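Fauteuil de bureau Trimcombe, dossier haut en maille noire

Encore un siège « ergonomique », direz-vous. Le mot ne veut plus dire grand-chose et nous évitons de l'employer à tout bout de champ. Le Trimcombe est un fauteuil à roulettes avec appui-tête et accoudoirs, vendu par Yensuk en 2 versions : accoudoirs fixes ou réglables. La seconde coûte plus cher et ne se justifie que si plusieurs personnes se partagent le poste.

La maille laisse passer l'air, c'est vrai. De là à promettre un dos frais en plein mois d'août, comme le fait la brochure — nous ne signerons pas. 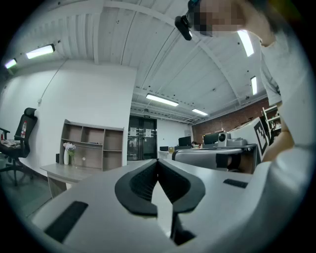

L'appui-tête est-il vraiment utile ?
Tout dépend de votre façon de travailler : penché sur un clavier, vous ne le toucherez jamais ; pour téléphoner ou lire un écran en arrière, il rend service.

Tae-yang Wang, qui suit la gamme à l'atelier, lui reproche surtout un réglage un peu dur les premières semaines. Quant à l'assise, elle convient à une journée normale. Nous n'avons pas de recul sur un usage en continu, et la mention « intensif » du fabricant ne repose sur aucun essai qu'on nous ait montré.

Ce qu'il faut savoir avant de commander
Livré démonté, visserie et clé fournies
Roulettes pour sol dur ; moquette sur demande
Pièces détachées suivies pendant 7 ans, selon Yensuk
Remise à partir de 200 pièces, sur devis
Pas de reprise de l'ancien mobilier

Contact devis : Ka-ming Tsang, le matin de préférence.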